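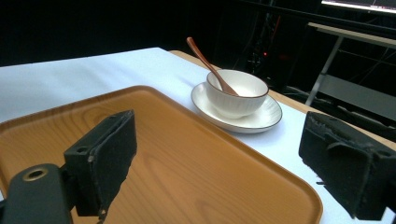
Serving tray with a wood-grain finish on a white tablecloth.

Pristov Adds Humidity Control to Eston Line of Stability Chambers

CEDUSSIDE, 11 December 2018 – Pristov today released the Eston 300, a reach-in stability chamber with active humidity control. The unit holds relative humidity within 2 percent of set point across its working range. Interior volume is 1,545 liters. A larger model, with 2,565 liters, enters production in August.

Both models use a sealed steam generator and a capacitive sensor that can be removed for calibration without opening the chamber door. Set points, alarms and door events are logged internally and exported over Ethernet.

"Recovery after a door opening was the main complaint with the earlier design," said Mehwish Abbasi, product manager at Pristov. "The airflow path has been redrawn."

Orders are handled by Bangash, the company's distributor.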